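Wurkar Parallel Gripper, with Orkari Simulation Package

Product status: available
Open fault: 1803, delayed closing after a lost connection
Page last changed: Tuesday, March 10, 2020

The Wurkar is an electric gripper with two fingers for small robot arms. It is made for light work such as picking items from a table, filling a shelf and moving small parts between stations. Garnholm delivers it together with Orkari, our simulation package, in which the same control software runs with a model of the gripper in furnished rooms. Most of our customers first write and test their program in Orkari and later move it to the arm.

Please read the part about fault 1803 before you order, and also if you already own a Wurkar. The fault concerns the safety of persons who reach near the fingers. It is present in the control software, and therefore it can be repeated in the simulation as well as with the real gripper.

What is fault 1803

When the program gives the command to close, the driver sends this command to the gripper and waits for an answer. If the connection is lost in this short moment, the driver should report an error and delete the command. The present driver does neither of the two. It reports "closed" to the program and it keeps the command in its memory.

From this come two problems. The first one is that the program believes it has an object in the hand. The arm lifts, turns and travels to the next position with the fingers still open.

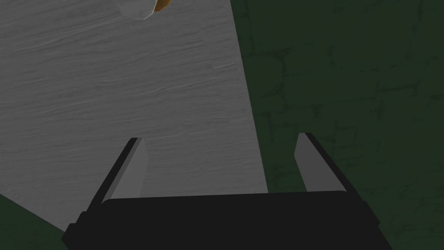 The second problem is the more serious one. When the connection comes back, the driver sends the old command after all, and the fingers close at a time when the operator does not expect it. In our tests the delay was up to 60 seconds. A person can easily think in this time that the gripper has simply stopped, and put a hand between the fingers to look for the reason.

The closing force of the Wurkar is 44 newtons at the factory setting. This is enough to pinch a finger painfully. We have one report from the Bai workshop, where an operator was cleaning the finger pads after a stopped run and the gripper closed on his glove. He was not hurt. After this report, in January, we started to search for the cause.

How to recognize it

The fault leaves few signs in the normal log, because the driver writes the line "close complete" as always. These are the points where you can see a difference:

The finger distance in the status window stays at the open value, but the state says "closed".

The motor current does not rise after the close command. With a good grip there is always a short rise.

The counter "pending" in the driver page shows 1 when it should show 0. You must open the extended view to see this counter.

The arm continues to the place position, the program gives the open command, and nothing falls or is put down. In a long run this is often noticed only at the end, when the shelf has fewer items on it than the list says.

If you see one of these, do not approach the fingers. Cut the power of the gripper at the switch on the wrist first. The stop button in the Orkari window is not enough – it stops the arm, but it does not clear the memory of the driver.

How to repeat it in Orkari

We recommend that every customer does this test once, also if no fault was ever seen. No hardware is needed and the real gripper should be switched off.

1. Start Orkari and load one of the rooms. It is not important which one, the driver behaves the same in all of them.

2. Open the wrist view and the status window next to each other.

3. Send the open command and wait until the finger distance does not change any more.

4. In the connection menu choose "drop link on next command". Then send the close command. The state changes to "closed", but the fingers in the wrist view do not move.

5. Let the arm turn away to another part of the room. You may drive it by hand or with your own program. Compare the wrist view again with the state.

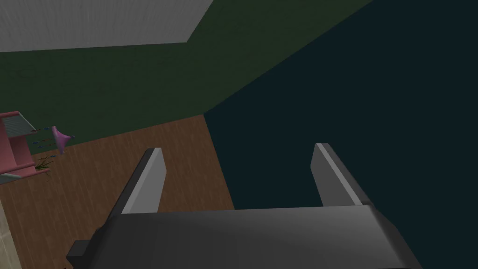
6. Choose "restore link" and do not send any other command. With the faulty driver the fingers will close by themselves after a time. With the corrected driver they stay open and the state changes to "unknown".

Write down which result you got and the driver version, which you find in the help menu. Our support will ask for both.

What to do until the correction is installed

Use the following program setting: in the grip section, set "confirm by distance" to on. The program then checks the real finger distance after each close command and stops the arm when the distance is not plausible. This prevents the first problem completely. It does not prevent the second one, so the rule about the wrist switch stays valid.

Reduce the closing force if your parts allow it. Four of the standard finger pads hold well with less than the factory setting, and the table in the manual shows which ones.

Put the arm speed to the slow level for new programs. An arm that carries nothing will still travel to the place position at full speed, and in a narrow cell there is a wall or a machine nearby.

Do not remove the guard between operator and arm, also not for short cleaning work.

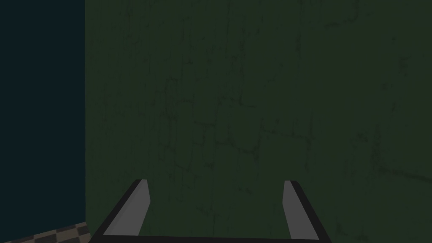 Garnholm Product Support

The corrected driver is ready and is in the last test with two customers. It deletes each command that was not answered, and it asks the gripper for its real position before it accepts a new one. We will send it without cost to all registered owners. Owners who bought the Wurkar used should register with the serial number on the underside of the palm.

New grippers are at the moment delivered with the old driver and with a yellow sheet about fault 1803 in the box. If you prefer to wait, please write "hold for driver" on your order and we will ship when the correction is released. The price stays the same.

Delivered with the gripper

Wurkar gripper with wrist switch
One pair of flat finger pads, mounted
Cable for power and data
Orkari license for one computer
Printed manual, and the yellow sheet

Not delivered: robot arm, flange adapter, guard.

Questions about fault 1803 are answered before all other questions. Please put the number in the subject of your message and attach the driver log, also when it looks normal to you.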